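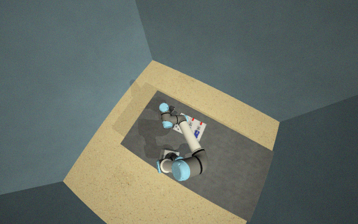 Our report is on the old footpath between Grirkcombe and Tarcombe, and I should say right away that I'd never walked a whole footpath in my life before this class. Leonilde Louro picked the topic (she grew up in Tarcombe and her grandmother used the path to get to the weekly market), and the rest of us were very happy to be talked into it. Satish Acharya handled the maps, Kavitha Salian did most of the interviews, and I wrote this all up at my kitchen table, with a lot of tea.

We wanted to find out why people stopped using the path. The county road opened in March of 2000, and we all assumed that was the whole story. People got cars, the road was faster, the end! But when Kavitha started talking to the older residents, almost every one of them brought up the footbridge at Hundell instead, which had been closed for repairs years earlier and then, as these things go, never really got its repairs.

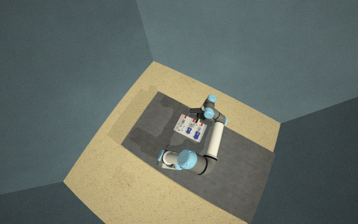
**Part 3: What People Told Us**

We spoke with 9 residents, most of them in their own living rooms, and I don't think we left a single one without being fed. Mr. Mohandas Iyer, who taught school in Grirkcombe for many years, remembered children coming over the hill in the mornings with their shoes in their hands, so they'd have clean ones for class. He thought the path was already half gone before the road came, and he told us he still misses the sound of people passing his gate.

Two families disagreed with him, and it seemed only fair to put that in. They kept walking by way of the lower ford until the road opened, and one of them showed us a household diary that mentions the trip over and over, usually with a complaint about the mud.

Satish measured the closed stretch on the old survey sheet and got 1190 yards. We'd like to check that on foot, but the ground near Hundell was too soft when we tried, and Leonilde lost a boot there for a good while. She'd like to go back in the summer, and I've promised to bring the sandwiches.

Etornam Bonsu
11 May 2024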